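We moved to the house in Closdale in June, and the books were the last thing to get sorted out. Everything else had a place within a couple of weeks. The books stayed in boxes in the hallway until we got tired of walking sideways to the bathroom.

The built-in bookshelf was one of the reasons we took the house. It covers a large part of the far wall of the living room, behind the sofa, and when we first saw it we thought we would never fill it. We filled it the first evening. We just opened boxes and put things up in the order they came out. Cookbooks ended up next to the atlas, and my old textbooks from Nimidholm got a very good spot at eye level that they did not deserve.

That was the arrangement for months. I could never find anything. I bought a second copy of a bird guide because I was sure the first one had been lost in the move. It was behind a row of paperbacks the whole time.

So this past month I took it all down and started over. I made a list as I went, mostly for insurance, and it came to 194 books once I left out the magazines and the instruction manuals. My grandmother had 2,000 in a smaller house, so I don't consider this a large collection. It is still a lot to carry back and forth across a room.

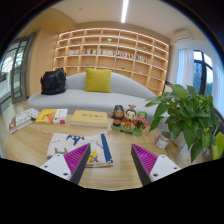 Oversized books were the part I had put off. Most of the paperbacks went back up without much thought, fiction by author and the rest by subject, but the big illustrated ones don't follow any system I can come up with. If you put them with their subject they stick out past everything else, and if you put them together you get one heavy shelf with no logic to it. I ended up bringing them over to the table a few at a time to decide. The white one with the dark blue stripe down the cover took me the longest. It could go with art or with the children's books, and I changed my mind on it twice. The thick pale yellow one was easy, because I still read it and it needs to be somewhere I can reach from the sofa.

What I settled on was using the bottom two shelves for anything tall, no matter what it is about. The heaviest ones lie flat in short stacks. I know some people don't like stacks since you have to lift three books to get the one underneath, but they were leaning badly when they stood up and a couple of the spines had started to pull.

I also got rid of 18 books. I had expected to get rid of more. A few were duplicates, one had water damage from the old apartment, and the others were things I had kept for years on the idea that I might read them. They went to the shop on Pearce, which takes donations in the mornings at the side door. They don't want encyclopedias, in case anyone else is planning a trip over there.

The shelves themselves needed a wipe. I used a damp cloth and a little dish soap and then let them dry overnight before anything went back on. I had a can of Climier polish left from the old place and tried it on one shelf, but it left a slick feel that I didn't care for, so I wiped it off again and left the rest plain.

There is one empty shelf now, on the right side near the top. I haven't decided what to do with it. We could put the board games there, but that would mean getting the step stool out every time, and the stool lives in the garage. For now it has a lamp on it that doesn't have a bulb.

The magazines are still in a box. I'll get to those next month, or I'll move the box to the garage.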